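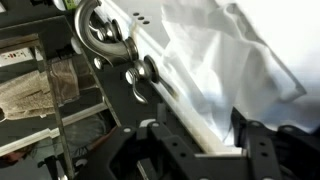
Vasanthi Namboodiri cleans bathrooms for a living and will happily talk about them until the kettle's gone cold twice. Taps are her favourite. "Everyone wipes the spout because it's the shiny bit," she says. "Get down around the base!" A brushed-nickel set with a curved spout looks lovely on a white deck, but those yellowish-brown marks along the edge are what she goes for first, with bicarb, an old toothbrush and a big white cloth. She's been at it in Clalldale for some 50 bathrooms now and still gets a kick out of a clean seam.

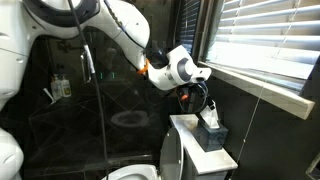

Glass is where we disagreed. I'm a squeegee person, and Vasanthi swears by a dry microfibre. "Two passes, top to bottom, then the handle," she told me. Dark tile behind a glass shower is her idea of a good time, especially with fine white lines in a diagonal pattern, and she'd have the pump bottles off the ledge before she touched anything else. "Lift them, wipe, put them back. Then do the lid of the toilet tank while you're standing there."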